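Community > Robotics help > Research methods > Two-arm imitation learning

Policy works with one arm but the two-arm version pulls the object apart
Reading time: 5 minutes

Noura Qudah
Aug 28, 2019

Hello all. I am in the second year of my master's and I am trying to repeat a published type of result, not to invent something new. The method is plain behaviour cloning: a person moves the arms by hand control, we record joint positions and camera pictures, and a network learns to predict the next commands. With one arm it went well. I collected 90 demonstrations of picking up a small block and the policy picks it up nearly every time, also when I move the block a little.

Now I do the same with two arms holding one rigid thing, a flat tray. Each arm grips one side and they should turn it together by a quarter turn and put it down. I recorded 90 demonstrations again, so that the comparison is fair. In training the loss is even lower than before. But on the real arms the tray starts to shake after a short time, then one gripper slips, and after this the policy does strange things because it never saw a tray held by one side only.

What I have tried already:
- longer training (no change)
- smaller learning rate (no change)
- more smoothing on the commands (the shaking is slower but the slip still comes)
- a separate network for each arm (much worse)

My supervisor thinks that I need more data and says 1,000 demonstrations. Before I spend all of September at the control station I would like to know if the number is really the problem. How do other people decide this? Also, what should I report as the result, if the policy turns the tray correctly but drops it at the end?

Jitendra Joshi

More data always helps. Also check your gripper force, it is usually the gripper force. We had the same thing with Rider and it went away when we put new pads on the fingers.

Mansa Gyamfi

I would not begin with 1,000. English is my third language, so please ask if something is not clear.

The separate networks being much worse is a useful sign. When two arms hold one stiff object, the position of the left hand decides nearly everything about where the right hand may be. If each network makes a small error of its own, the errors do not cancel, they become force inside the tray. You do not see this force in the loss, because the loss only looks at positions. A few millimetres of disagreement is a very small loss and it can be a big pull on the fingers.

So first look at what you use as the target. Many people record the measured joint positions of the arms that do the work and train on these. But the person who controls them is pressing a little, and the commanded positions are a bit inside the object compared with the measured ones. If you throw this difference away, the policy learns to touch the tray and not to hold it. Record the commanded positions and train on them. In our Kanaujia trials this change alone removed most of the slips, with the same demonstrations, only read again from the log. I hope that you kept both signals.

Second, predict a short block of commands for both arms together and not one step at a time. Then the two hands come from the same decision for a while. We used blocks of 10 steps. Longer blocks were smoother but the arms reacted late when the object moved.

Third, demonstrations of recovery. Ask the operator to begin with the object already tilted, or with one gripper in a poor place, and to correct it. I would take 10 of these before I take a hundred more clean ones.

Our own task now is a framed board held by both arms above the table, and it is difficult in the same way as your tray. The left gripper has the left edge and the right one has the upper right part, so the grips are not a mirror of each other, and a tilt of the board asks for a different movement from each side. Each wrist has its own camera, and I recommend this to you also, if you have only one view from above. From above one arm easily hides the fingers of the other. 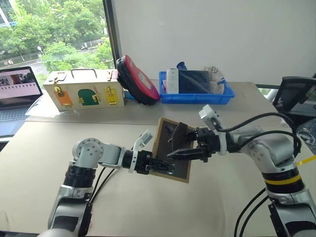

Shalini Rathore wanted to know whether the wrist views help with the policy itself or only with finding out afterwards why a run failed. In her tests with Prostness, she wrote, taking them away made little difference on clean runs, and a large difference once the grip was bad from the start.

Mansa Gyamfi

This agrees with what I have. On clean runs the joint positions say almost enough. The wrist views matter when the contact is not where the policy expects it, and this is why I would test both kinds of start and report them in separate lines.

For the last part, what to report: divide the task into stages before you run the tests, for example both grips made, turn finished, tray put down. Count how many runs reach each stage. A run that turns the tray and then drops it is a failure of the full task, but the reader can see where it failed. Fix the starting positions on paper before testing and use the same ones for every version of the policy.

To decide about the amount of data, train on half of your 90 and on all of them, and test both on the arms. If the full set is clearly better than the half, your supervisor may be right. If they fail in the same way at the same stage, look at the targets first.

Noura Qudah

Thank you, this is very clear. I checked the log and the commanded positions are there, I only never loaded them. I will train again with the same data and with blocks for both arms, and do the half and full test after. The pads I will look at too - they are rather old.

Contact | Copyright | Back to top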